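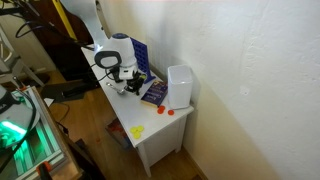 The arm over the side table, with game discs, a book and a spoon to sort out.

About the Plultach Robotics Club

Plultach is an after-school robotics club for students in Years 7 to 12. We started with 11 members and one second-hand laptop, and we've grown into a busy, noisy, very happy group that fills the workshop most afternoons of the term. If you like building things, taking things apart or arguing about the best way to pick up a spoon, you'll fit right in!

What we do

Our main project is called Zoëga. The aim is to get a robot arm to tidy up the kind of stuff you'd find lying about in any home — game pieces, books, cutlery, cups — and put each thing where it belongs. It sounds easy until you try it. A round game disc lying flat on a table is a surprisingly mean thing to pick up, and a paperback is wide, floppy and never quite where you thought it was. We love it.

Students work in small crews. One crew looks after the arm and gripper, one writes the code, and one sets out the tables and keeps the logbook. Everybody swaps at the end of term, so the person who was colour-coding cables in April might be programming grasps by winter. The logbook is up to 3510 entries now, and yes, the failed tries go in too (they're often the best reading).

Younger members usually begin with Prandura, our starter course. It covers basic wiring, measuring, simple programming and how to behave around a moving arm. You don't need any experience, and you don't need your own computer.

Competitions and open afternoons

Each year we enter Zenance, a tidy-up challenge for school teams. Every team gets a table of objects it hasn't seen before and a set time to sort them. Last time our arm dropped a teaspoon twice, picked it up on the third go and got a cheer from the whole hall. We came home with 3931 points, our best score so far, and a long list of things to fix.

We also hold an open afternoon every term. Families are welcome to come in, have a chat with the crews and set up a table of their own for the arm to have a crack at. Bring something awkward from your kitchen drawer!

Joining

New members can start at the beginning of any term. Pick up a form at the front office and have a parent or guardian sign it. Closed shoes are a must in the workshop, and long hair has to be tied back. There's no fee for the first term, and after that we ask for a small amount towards parts.

We can't wait to meet you — come along and see what we're working on.

Last updated: 19/12/2019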